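Vikwood Peace Walk, July. Marshal and route safety checklist

Filled in by: Nermina Hoxha
Walked with: Zlatko Jurić (route), Hsin-yi Chung (first aid)
Permit covers up to 1000 people. Start Medero Square, finish Nollano Park.

1. ASSEMBLY POINT

Permit copy on site: YES. Two copies, one with me, one in the stage box.
Access lane for ambulance clear: NO. Delivery van parked across it both times we looked. Zlatko to call the bakery.
Barriers in place: PART. 40 ordered, 14 short as of this morning. Mladenović rental says the rest come on the second truck.
Power cables covered: YES, except behind the stage. Needs mats.
Stage steps, handrail: left side loose. Do not use untill tightened.

2. ROUTE

Surface checked: YES. Bad pothole outside the old post office, sprayed orange. Marshal to stand there.
Road closures confirmed in writing: YES for Station Road. Bridge Street only by phone, chase it.
Width OK for wheelchairs and strollers: YES apart from the underpass. Use the ramp, sign needed both ends.
Counter-protest pen: agreed with police liaison, far side of the fountain. Distance fine. Sight line to the stage still an issue, ask for it to move down a bit.
Scaffolding by the library: netting torn. Keep people on the opposite sidewalk.

3. MARSHALS

Number briefed: 78. Enough for the permit size but thin at the back of the march.
Vests handed out: NO. Still in boxes at Mwende Mohamedi's place.
Radios charged and tested: PART. Channel 2 crackles under the bridge, use runners there.
Everyone knows the stop signal: YES. Both arms up, whistle twice. Went over it again with the late group.
Marshals' own clothing: closed shoes, long sleeves, a warm layer for the evening vigil. No slogans on marshals. Plain or patterned is fine.

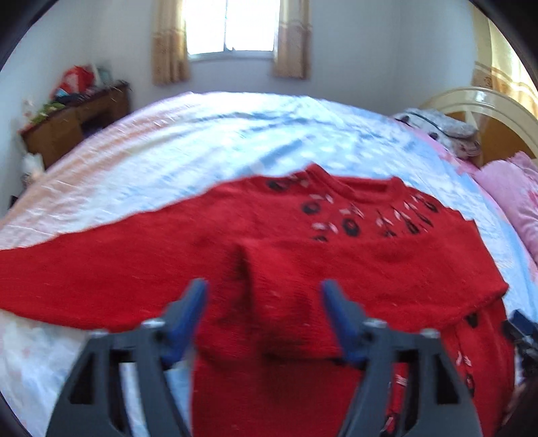 Red knitted sweater, patterned yoke. OK under a vest.

4. BANNERS, FLAGS, SOUND

Poles: wood or plastic only, no metal. Two metal ones turned away at the rehersal, owners fine about it.
Big front banner: six carriers, swap at the bridge. Wind holes cut, YES.
Flags on stage: tied at two points, YES.
Candles for vigil: jars only. Sand bucket each end of the row. Buckets here, sand not.
Speaker stack: strapped. Tihomir Hodžić checked the straps and signed.

5. FIRST AID AND WELFARE

First aid tent: YES, Nollano Park gate. Second post at the bridge NOT confirmed.
Water: on order. Needs a table in the shade.
Lost children point: beside the first aid tent, sign too small, redo.
Legal info cards: printed, old phone number on them. Stickers coming.

STILL OPEN

Van in ambulance lane (Zlatko)
Barriers, second truck (me)
Bridge Street in writing (me)
Vests to the square before 8 am (Mwende)
Sand, cable mats, handrail (Tihomir)
Second first aid post (Hsin-yi)

Recheck at 7:30 am on the day, same three people, start at the stage.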